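鲁文汉姆修订可循环塑料餐盒规格，四月起按新条款收货

鲁文汉姆（Ruvunham）公共膳食采购处日前发布可循环塑料餐盒技术规格的修订稿。新规格从四月起用于学校食堂、日间照料中心和市属医院的餐盒采购，已签合同按原规格履行至期满，不作追溯。修订内容集中在盒体尺寸公差、盒盖密封、清洗耐久性和标识四个部分，材料种类没有变化，仍以共聚聚丙烯为主，透明度要求较高的冷食盒可以使用共聚酯。

承担测试工作的是检测机构伊尔坎斯（Irkance）。项目技术负责人埃尔巴·哈拉（Elba Jara）在说明会上表示，旧规格的主要缺陷在于只规定新盒的性能，对使用过一段时间的盒子没有提出任何数值要求，各食堂只能凭目测决定何时报废。不同厨房之间的报废尺度差别很大，有的盒子表面稍有划痕即被剔除，有的在盒口已经翘曲之后仍继续周转。

新规格保留两种标称容量，分别为900毫升和400毫升。前者用于主餐，后者用于汤、酱汁和水果。原有的中间容量停止采购，库存用完为止。采购处称，中间容量的盒子在清洗篮里既不能与大盒同列，也不能与小盒叠放，单独成批清洗时装载率偏低。取消之后，清洗篮只需保留一种隔条间距。

尺寸方面，修订稿把测量基准从盒底改到盒口外沿。按照旧规格，测量时盒子平放，以盒底为基准面，底部加强筋如有轻微下垂，会把误差带进盒口高度的读数。改以盒口外沿为基准后，盒子倒扣在平板上测量，读数与盖子的实际配合情况更为一致。公差数值本身没有收紧，但同一批盒子在两种测法下的合格率并不相同，供应商需要按新测法重新提交首件检验报告。

盒盖密封的试验方法也作了调整。旧方法是注水后倒置静放，观察有无渗漏；新方法在倒置之前增加一段水平振动，模拟配送车在市区道路上的行驶条件。试验用液由清水改为加有少量表面活性剂的水溶液，表面张力更接近含油的汤汁。据伊尔坎斯提交的报告，用清水测试全部合格的几种盖型，换用新试液后有一部分在盖角处出现渗出。报告认为原因在于盖角的卡扣过渡段偏短，压紧力在转角处下降。报告没有建议统一盖型，只要求供应商在图纸上标出转角处的卡扣高度，并把该尺寸列为关键尺寸。

争论最多的是清洗耐久性条款。修订稿规定，餐盒须在完成1000次商用洗碗机循环后仍能通过密封和跌落试验。循环参数按市属中央厨房的实际程序设定，包括预冲、碱性主洗、热漂洗和热风干燥四段。试验期间盒子与盖子分开放置，每隔一定循环抽出一部分测量翘曲和雾度，抽出的盒子不再放回。

供应商之一斯特基茨（Sterkitz）在征求意见阶段提出，热风干燥段对盒体的影响大于清洗本身，若食堂采用自然晾干，实际寿命会更长，以带热风的程序作为统一条件，等于把晾干条件较好的用户也按最严的情况计算。采购处在答复中没有采纳这一意见，理由是同一批餐盒会在不同厨房之间流转，无法保证某一只盒子始终只进入某一类设备。答复同时说明，供应商可以在产品资料中另列不带热风条件下的试验结果，但该结果不作为验收依据。

伊尔坎斯为确定循环次数，此前从各食堂回收了1000只在用餐盒，逐只测量盒口翘曲、底部磨损和盖扣残余高度。回收的盒子没有单独的使用记录，只能从模具日期推算投入使用的时间，再用各厨房的平均周转频率换算循环次数。报告承认这种换算的误差较大，尤其是在假期停餐较多的学校食堂。为弥补这一点，修订稿要求新盒在盒底加刻可由机器读取的序列码，清洗线入口处读码一次，由系统累计循环次数。

序列码采用激光打标，不得使用贴纸或油墨喷印。打标位置限定在盒底中央凹陷区域内，深度以不形成可藏污的沟槽为准。验收时用擦拭取样法检查该区域清洗后的残留，取样结果与盒底其他部位相比不得有显著差别。对透明盒，打标区域的发白属于正常现象，不计入外观缺陷。

透明度的考核方式同时改变。旧规格写的是“应能看清盒内食物”，没有测量方法。修订稿改用雾度值，新盒与完成循环后的盒子分别设限。哈拉说，保留透明度要求主要出于分餐核对的需要，配餐人员在不开盖的情况下核对内容，可以减少开合次数，也便于发现过敏原标签与内容不符的情况。她补充说，雾度上升通常先出现在盒壁外侧，与清洗篮的接触磨损有关，内壁的变化要慢得多。

关于染色，修订稿没有设置强制限值。番茄类和咖喱类菜品造成的着色在聚丙烯表面较难完全去除，但现有数据没有显示着色与密封或强度之间有关联。采购处要求各厨房把着色盒单独登记，不作为报废理由，但可以改用于深色菜品。部分学校在反馈中提出，着色盒容易被学生误认为没有洗净，希望设立外观下限。采购处表示会在下一次修订时讨论。

跌落试验的高度和地面材料不变，样品状态有所增加。除常温空盒外，新增冷藏后装满试液的状态。共聚聚丙烯在低温下的韧性与牌号关系较大，旧规格只测常温，无法区分不同牌号。供应商须在投标文件中写明原料牌号，更换牌号视同更换产品，需重新送检。色母和脱模剂的更换须书面告知，由检测方判断是否需要补测。

食品接触方面的要求单列一章，内容沿用现行法规，没有增加地方性限值。修订稿只对取样作了补充：迁移试验除使用新盒外，还要使用完成全部循环后的盒子。伊尔坎斯解释说，表面磨损后接触面积增大，仅测新盒不能代表后期状态。两组样品使用相同的模拟液和接触时间，结果分别出具。

报废与回收条款较旧规格更具体。出现贯穿裂纹、盖扣断裂、盒口翘曲超限或序列码无法读取的盒子应予报废。序列码无法读取但其他项目合格的，允许补刻一次，并在系统中建立新旧编号的对应关系。报废盒按材料分类交回供应商，盒体与盖子不得混装，盖上的硅胶密封圈须先行拆除。供应商应提供拆圈工具，或采用不需工具即可拆除的结构。回收料可用于制造清洗篮和周转箱，暂不允许用于餐盒本身。

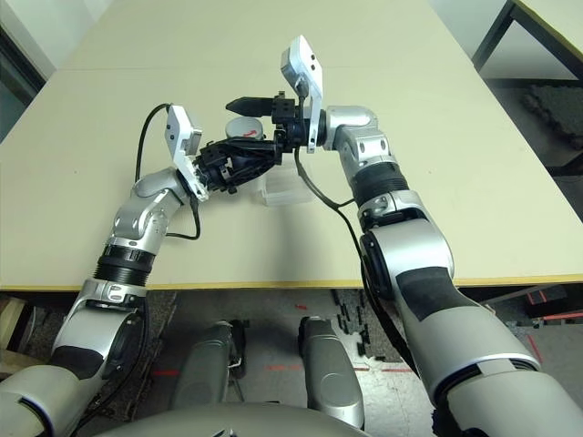

台面上的透明塑料容器。

费用方面，采购处没有公布单价，只说明评标时将以单次使用成本取代单只价格。计算公式为餐盒单价加预计清洗费用，除以规定循环次数，再加上报废处理费的分摊。因循环次数对所有投标方取相同数值，供应商声称的更长寿命不计入评分。斯特基茨认为这一做法不利于高寿命产品，建议改为按实测寿命分档。采购处的答复是，待序列码系统积累足够数据后再考虑分档，目前没有可供核对的依据。

中央厨房的设备改造同步进行。清洗线入口将加装读码装置，出口处加装盒盖配对工位。盖子不刻独立序列码，只标注适用容量和模具号，配对时按模具号区分。不同供应商的盖子外形接近但不能互换，以往混用是渗漏投诉的来源之一。修订稿为此规定，各供应商须在盖子提手处设置可触摸识别的凸点图形，图形由采购处分配。凸点高度须在循环试验后复测，磨损至无法触辨的视为不合格。

储存条件一章只作了文字整理。餐盒清洗干燥后应盒盖分离、倒置存放，叠放时加隔片，避免盒口互相卡死。仓库不得使用紫外消毒灯直接照射塑料餐盒。旧规格对此没有说明，个别库房曾长期开灯，造成盒体发脆。

送检安排已随修订稿一并下发。首轮送检由各供应商自行准备样品，两种容量分别组批，样品须来自正式量产模具，不接受试制模样品。检测报告由伊尔坎斯直接提交采购处，副本抄送供应商。对结果有异议的，可以在收到副本后申请复测，复测使用同批留样，费用由申请方预付，结论改变时退还。

修订稿全文和附录可在采购处服务窗口索取，附录包括图纸模板、试液配制表和清洗循环参数表。意见反馈须注明条款编号，并附测试数据或图纸。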